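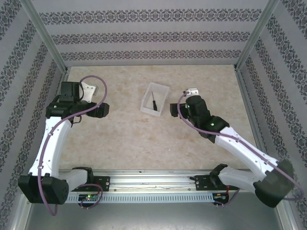
4.2 Where the tools are kept

In the first part of the interviews we asked each household to tell us where they keep the tools for small repairs. We did not ask to see the tools at this stage. The answers were longer than we expected, and many people changed their answer while they were speaking. Of the 44 households in Brirka, only 20 could name one place. The other households named several places, most often a kitchen drawer, a shelf near the door and the car.

We use the word "home" for the place where a tool should be according to the person, and the word "resting place" for where it was found on the day of the visit. The difference between the two is important for our argument. A tool may have a home which everybody in the family knows, and still spend most of the year in some other room. One woman told us that her pliers live in the garage, and then she took them out of her sewing basket. She did not see this as a mistake. For her the garage was still the right answer.

Containers were of three kinds: closed toolboxes, drawers, and small open boxes or tins. The open kind often holds very few things, as with the screwdriver in its white translucent box in Figure 2. We found that the families with a closed toolbox were more proud of their tools, but they used them less often. A loose door handle or a battery cover was usually repaired with what was in the open box, or with a kitchen knife when the box could not be found. Kaewmanee, in her earlier study of rented flats in Rornivdale, calls this "the nearest tool rule", and our material agrees with it.

Age of the household also played a role. Couples who had moved in the last 2 years kept the tools together, sometimes still in the bag from the move. In the older households the tools were spread over the rooms, and the people explained each place by an old repair. A hammer stayed in the bedroom after the curtain rail was put up. An Allen key was kept in the colour catalogue of the kitchen company, between the pages, and the owner could find it in a few seconds.

Borrowing was not common. In 7 households a tool belonging to a neighbour was found, and in most of these the neighbour had moved away. Sriwong and Nilsuwan made the visits in Brirka and wrote down such cases separately, and they are discussed in section 4.4 together with the lending shelf in Biwott, which is open only on Saturday.

We must be careful with the numbers for the drawers. Some participants tidied their kitchen before our visit, and two of them apologised that the drawer was normally much fuller. For this reason we compare the drawers only by the kind of tools in them and do not give the amount.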